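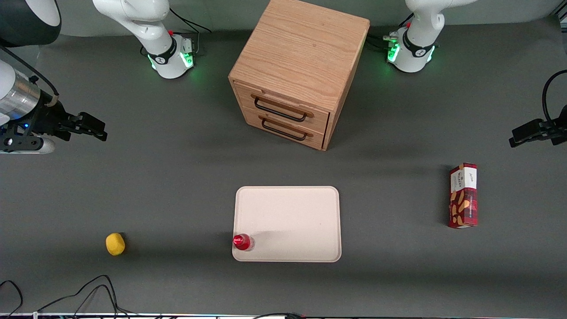
Drawer unit on the mat, both drawers shut, tray in front.

September 12, 2025
Bench notes, small storage. W. Lins, with additions from Érica Portela.

Purpose: settle what goes in the two-drawer cabinet and what stays out in the tray. The old arrangement dated from January and had stopped matching what people reach for.

Cabinet. Light oak colour, a cube or near enough, two drawers one above the other with thin black bar handles. Placed at the far side of the mat and turned a little, so the fronts face down the table and slightly left. Squaring it to the mat edge looks tidier but puts the handles at a poor angle for anyone working from the left. Leave it turned.

Drawer runners. Top drawer ran rough at the start. Took it out, wiped both runners with a dry cloth, rubbed a candle stub along the underside. Better. Bottom drawer needed nothing. Érica pulled and closed the top drawer 100 times with 140 g of washers in it and the stiffness did not come back. She notes that it drifts to the right if pulled from one end of the handle. Pull from the middle.

Handles. Maiara asked for knobs. Declined for now – the bars take a finger from above or below, and the screw holes would need filling. The spare bars from Bittencourt are in the hardware box if one works loose.

Contents, agreed:
Top drawer: pens, tape, the short ruler, spare labels.
Bottom drawer: cloths, batteries, the Flundov key set.
Tray: anything in use that day. Emptied at close.

The tray goes at the near side of the mat. We tried it beside the cabinet, where it fouled the lower drawer on opening. Minimum clearance in front of the drawers is now 27 cm, marked on the plan and not on the mat. No tape on the mat please, the last lot took an evening to get off. 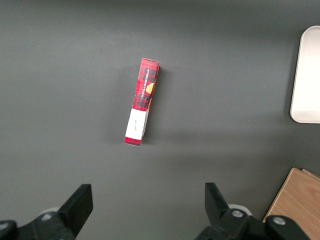

Dry food is the part of the list that caused most argument. Nayara wants one rule for all of it: closed packets may be kept in a drawer, open ones go back to the kitchen. The test item was a carton in red tartan, lettered VANILLA SHORTBREAD down one side, with a small picture of a round biscuit by the words. It is long and narrow, which suits a drawer better than the squat tins, and it will stand on a long side as well as lie flat. On its side the lettering has to be read sideways, so in a drawer I would turn it lettering up. The top edge is slightly worn and pale already. Cartons kept in a drawer will get more of this each time they are pushed to the back, so long items go in along the front, parallel to the handle.

Alcides objects to food in the same unit as batteries. Reasonable. Batteries move to the Dritumden case on the shelf and the bottom drawer list above should be read without them. I have left the entry as written so the change can be followed.

Liner: cut one piece of thin felt for the bottom drawer, first attempt 4 mm too wide and it rucked at the back. Trimmed, now flat. Top drawer left bare, pens roll less than expected.

Labels: Stekimero roll, 2,000 to the roll, so no need to ration them. Put them on the inside of the drawer front, not on the oak face. Érica has lifted a strip of finish that way on another unit.

Outstanding:
Felt for the top drawer, if anyone complains about noise.
Maiara to retype the contents list and put a copy inside each drawer.
Nayara to confirm the food rule with the kitchen.
Check the top runner again after a fortnight's use and re-wax if rough.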